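Workwear Sizing Table
README

Version 3, updated in November

What this is

A table of garment measurements for used work shirts, jackets and overalls. It was put together by Oona Juntunen and Lauri Leinonen for people who buy, mend or resell secondhand workwear and can't rely on the size printed on the label. There are 512 rows, one row per garment. All lengths are in centimeters.

Files

garments.csv - the main table
makers.csv - short codes used in the maker column
changes.txt - what changed between versions

Columns

id: a plain number, never reused
type: shirt, jacket, overall or vest
maker: short code, blank if the label is missing
label_size: the size as printed, including odd ones such as "52/L"
chest: armpit to armpit, garment closed
length: base of collar to hem, at the back
sleeve: shoulder seam to cuff edge
hem: straight across at the bottom
closure: snap, button, zipper or mixed
notes: free text, mostly about repairs

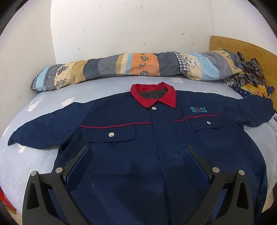
Measuring

Close the front before taking the chest figure. Smooth the cloth by hand but don't pull it. Veikko Sjöberg measured most of the shirts and read to the nearest half centimeter. Tapio Väisänen did the overalls and read to the nearest whole one, so the two groups should not be compared too closely.

Chest is the flat width. It is not doubled anywhere in the table. Version 1 had doubled values in 31 rows and these were fixed in version 2. If you still have the old file, please replace it.

For raglan sleeves there is no shoulder seam to start from. The sleeve column is blank in those rows and the notes say "raglan".

Maker codes

LUL is Lultamton, ELK is Ellik, ALX is Allex. Everything else is OTH. Ellik changed its label style at some point and we have not tried to sort old from new.

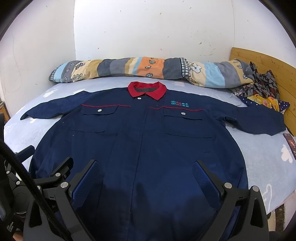

Navy work jacket with red collar, laid out front side up.

Known problems

- 40 rows have no label size. The label was cut out or washed blank.
- Shrinkage is not recorded. Two garments with the same label can differ by several centimeters.
- Vests are too few to say anything useful about.
- "Mixed" in the closure column covers both snap with zipper and button with zipper. Detlef Schmieder has asked for these to be split - it will happen if someone goes back through the racks.
- 18 rows have a hem figure taken over a drawstring. They are marked "ds" in the notes.

Reading the file

Commas between fields, period as the decimal mark, UTF-8. Some spreadsheet programs turn label sizes like "10-12" into dates. Import that column as text.

Use

Free to use and change, including in a shop. Please name the table if you publish figures from it. Corrections go to Lauri, with the row id and the new measurement.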